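로봇이 빨래 개는 날은 언제 오나

지난번에 로봇청소기 글을 올렸더니 댓글이 생각보다 많이 달렸어요. 제일 많았던 질문이 "그래서 빨래는 언제 개 주나요?"였는데, 저도 그게 제일 궁금합니다ㅋㅋ 그래서 오늘은 집안일이랑 공장 잔일을 기계가 어디까지 할 수 있는지, 제가 요즘 보고 들은 걸 좀 풀어 볼게요. 전문가는 아니고 그냥 이런 거 좋아하는 사람이니까 감안하고 읽어 주세요.

일단 우리 집 얘기부터. 저희 집 로봇청소기 이름은 마마우예요. 제품 이름이 아니고 제가 붙인 이름입니다. 들인 지 14개월 됐고, 바닥은 정말 잘 닦아요. 문제는 마마우가 일을 하려면 제가 먼저 일을 해야 한다는 거죠. 양말 줍고, 충전선 치우고, 의자 올리고, 욕실 발매트 걷고… 그러다 보면 어느새 제가 걸레까지 들고 있더라고요. 한번은 새벽 2시에 예약이 잘못 걸려서 식탁 밑에서 혼자 쿵쿵거리는 바람에 온 식구가 다 깼습니다. 그래도 없으면 못 살아요. 출장 갔다 와서 바닥이 보송하면 그게 그렇게 고마울 수가 없거든요!

식기세척기도 마찬가지예요. 그릇 씻는 건 기계가 하지만 밥풀 떼고, 각도 맞춰 꽂고, 다 되면 꺼내서 찬장에 넣는 건 여전히 제 몫입니다. 세탁기도 빨고 말리는 것까지는 해 주는데 개는 건 안 해 주고요. 가만 보면 기계가 가져간 건 전부 통 안에서 일어나는 일이에요. 통 밖으로 나오는 순간부터, 그러니까 손으로 집고 뒤집고 끼우고 하는 일부터는 다시 사람 차례가 됩니다.

공장은 좀 다를 줄 알았어요. 예전에 타센이라는 작은 부품 회사에서 6개월쯤도 아니고 딱 6개월 일한 적이 있는데(사무직이었지만 바쁘면 다 같이 내려가서 조립을 도왔어요) 그때 제일 많이 한 게 볼트에 와셔 끼우는 일이었어요. 한 상자에 600개씩 들어 있었고요. 금속 와셔는 쑥 들어가는데 고무로 된 건 구멍이 빡빡해서 살짝 돌려 가며 밀어야 해요. 장갑 끼면 감이 안 오고, 벗으면 손끝이 까매지고. 라디오 틀어 놓고 옆 사람이랑 점심 메뉴 얘기하면서 하는 일인데, 손은 계속 알아서 힘 조절을 하고 있는 거죠. 그때는 이런 걸 왜 아직도 사람이 하나 싶었어요.

물론 똑같은 부품이 똑같은 자리에 오는 큰 공장이라면 기계가 훨씬 빠르겠죠. 근데 타센 같은 데는 오전에 하던 규격이랑 오후에 하는 규격이 달라요. 어제는 짧은 볼트, 오늘은 긴 볼트, 갑자기 급한 주문 하나 끼어들고. 그럴 때마다 전용 기계를 새로 맞추느니 그냥 사람이 앉아서 하는 게 편한 거예요. 우리 집 부엌이랑 비슷하지 않나요? 매일 나오는 설거지가 매일 다르잖아요. 제가 로봇팔에 기대를 거는 것도 그래서예요. 아무거나 집을 수 있는 팔이 하나 있으면 와셔도 끼우고 컵도 옮기고 할 테니까요.

그런데 막상 들여다보면 집는 것부터가 만만치 않아요. 볼트를 눕혀서 집을지 세워서 집을지, 너무 꽉 쥐면 비뚤어지고 살살 쥐면 돌아가고. 고무 와셔는 납작하게 누워 있으면 손가락 들어갈 틈이 거의 없어요. 사람은 손톱으로 톡 세우거나 책상 끝으로 쓱 밀어서 집는데, 그 별것 아닌 잔재주를 기계한테 가르치려면 얼마나 손이 갈지. 트레이 하나, 볼트 하나, 와셔 몇 개면 되는 단출한 작업인데도요.
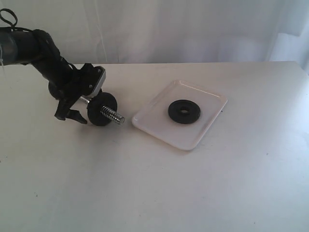 울리세스 콘도리 님은 이 문제를 저랑 좀 다르게 보더라고요. 끼우는 동작 한 번은 이제 별로 안 궁금하고, 상자 하나를 끝까지 비울 수 있느냐가 진짜 질문이라는 거예요. 불량이 섞여 있으면 빼놓을 줄 알아야 하고, 하나 떨어뜨리면 주워서 다시 시작해야 하는데 그때마다 사람을 부르면 결국 사람이 옆에 붙어 있는 거랑 뭐가 다르냐고요. 듣고 보니 마마우 얘기잖아요! 양말 하나 먹고 멈춰서 저를 부르는 그 소리가 귀에 선하더라고요.

그래도 저는 조금 더 낙관적인 편이에요. 느려도 된다고 생각하거든요. 제가 자는 동안 밤새 수건 여섯 장만 개 놔도 저는 박수 칠 거예요. 공장도 퇴근하면서 걸어 놓고 아침에 와서 반 상자라도 돼 있으면 어딘가 싶고요. 다만 사람 없는 데서 밤새 돌려도 안전하냐는 문제가 남는데, 이건 제가 잘 모르는 분야라 다음에 좀 더 알아보고 쓸게요.

값도 문제죠. 수건 몇 장 개 주는 팔에 얼마까지 낼 수 있을까 남편이랑 얘기해 봤는데, 남편은 그 돈이면 수건을 더 사서 안 개고 쓰겠대요. 맞는 말이라 좀 얄미웠습니다.

혹시 작업장에서 로봇팔 써 보신 분 계시면 댓글로 얘기 좀 들려주세요. 특히 고무나 천처럼 말랑한 거 다뤄 보신 분! 저는 이제 건조기에서 빨래 꺼내러 갑니다. 마마우는 충전 중이에요.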